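Zetosstead workshop teaches robot arm to pack a fruit basket, one go at a time

4th September

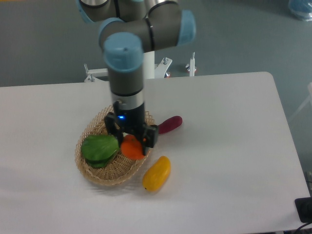
A robot arm at the Zetosstead workshop is being taught to sort fruit and veg into a basket, and the teaching is done by people. Someone sits with a set of handles and drives the arm through the job. Pick up, carry over, let go. Then again. The arm's movements are saved each time and the lot goes into training a program that should, in the end, do the job with no one on the handles.

The project is called Sisska. It is run by Plulinance, a small firm that moved into the unit in June and has kept fairly quiet until now. Doors were open to visitors for the first time this week, hence this report.

So far the team has 398 good goes on file. Another 228 were thrown out. Reasons given: dropped fruit, a basket knocked sideways, and in a fair few cases an operator who stopped halfway to think. Hesitation is bad news apparently. The program copies whatever it is shown, and if it is shown a person dithering over a piece of fruit then it learns to dither too.

"You want it boring," said one of the operators, between turns. "Same sort of speed, no showing off. People who play a lot of video games are quick but they wiggle."

Each shift on the handles lasts 20 minutes, then a swap. Longer than that and the wrists go, and so does the concentration. New starters spend their first morning just moving the arm about and not recording anything. Most find the depth hard to judge at first and come down too early or too far over. It gets better by lunch, we were told.

There are two ways of doing it. Remote control is the main one. The other is by hand, where the operator takes hold of the arm itself and walks it through the movement with the motors slack. Plulinance used that at the start and still does for setting up, as it is good for finding a start position or showing a single tricky angle. But a hand on the arm gets in the way of the cameras, and it is tiring, so for the long runs its the handles.

Between goes the items are put back on the table in new places, a bit nearer, a bit further, turned round. Dull work but it matters. An early version was trained with everything in the same spot and did beautifully until someone shifted the basket by the width of a hand. After that it carried on placing fruit where the basket used to be.

Leaves are the awkward ones. Round fruit more or less looks after itself once the fingers are either side. Greens bend, slip and come up in bits. Operators have been told to close slowly and lift straight, and to leave a bad grip alone and start over instead of chasing it round the table. Those goes get binned.

First test of the trained program on its own is planned once the file is bigger. The firm would not give a number for that, or a date. A short trial last month, on one kind of fruit only, was described as "promising, with a lot of missing".

The money comes from Cisternas, a produce wholesaler, which would like help with mixed baskets. These are made up by hand at present and no two orders are alike, which is why ordinary packing machines havent been much use. Cisternas says no packing jobs are going as a result of the project. Asked if that would still be so in a few years, the company said it was to early to say.

Plulinance is taking on 4 more part-time operators for the autumn. No experience needed, steady hands prefered. Training is paid. Forms from the front desk at the Zetosstead unit, or by post.

More on this when the test goes ahead.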